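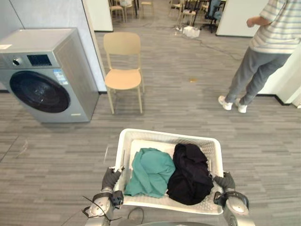 A reader of the last tutorial wrote in to ask why the planner refuses to move the moment the basket is picked up, given that it worked perfectly well with empty hands, and whether the fix is really to turn collision checking off. It does work, in the sense that taking the battery out of a smoke alarm works.

The trouble is that the head camera sees the basket, the depth filter reports a large solid object in front of the chest, and the planner concludes that the robot has crashed into it. From its point of view this is quite sensible. You have to tell it that the basket is now part of the robot.

You will need Mallis (the planner), Plutulby (the depth filter) and a recorded log of your robot holding something in both hands. Any log will do for the first three steps.

Step 1. Look at the raw points
Open the log in Purkard and colour the points by label. If the basket rim comes up as "obstacle", carry on. If it comes up as "floor", your camera tilt is wrong and you want a different tutorial.

Step 2. Attach the basket to one hand
Pick the left or the right and stick with it. Attaching it to both seems fair, but Mallis then has two opinions about where the basket is, and they drift apart as the arms flex. Set attach_link to the left palm and list the right hand under allowed_contacts. The fingers are meant to be touching the rim, so stop the checker complaining about it.

Step 3. Give it a simple shape
Do not load the full mesh. Baskets have lattice sides, and every little hole becomes geometry to be checked against every link of both arms. Use a plain box with 19 mm of padding. Then make the box taller than the basket. Laundry heaps up, and a bunched-up top that sticks out of the box will be reported as an obstacle hovering over your own cargo.

Step 4. Filter the points
In Plutulby, switch on mask_attached. On my log the obstacle count in front of the chest went from 2,465 points to 361, so 2,104 of them had been basket and washing. Check what is left. Mine was mostly cable, looping off the left wrist, which I had forgotten to include in the robot model. I have now included it, with bad grace.

Step 5. Keep the hands together
Turn on the two-hand constraint so that the palms hold their spacing for the whole path. Without it Mallis will find a very clever route to the washing machine that involves stretching the basket.

Step 6. Test near furniture and people
Drive at 40 per cent speed, with someone on the stop button. Check that a chair still shows as an obstacle, and that a person standing to one side does too. If your padding is so generous that either of them vanishes when you get close, go back to Step 3.

Known problem: mask_attached does not switch itself off when you put the basket down. The Prokopenko patch fixes this on the older branch. On the current one you have to call detach yourself, before the arms pull back, or the planner goes on carrying a basket that is sitting on the floor.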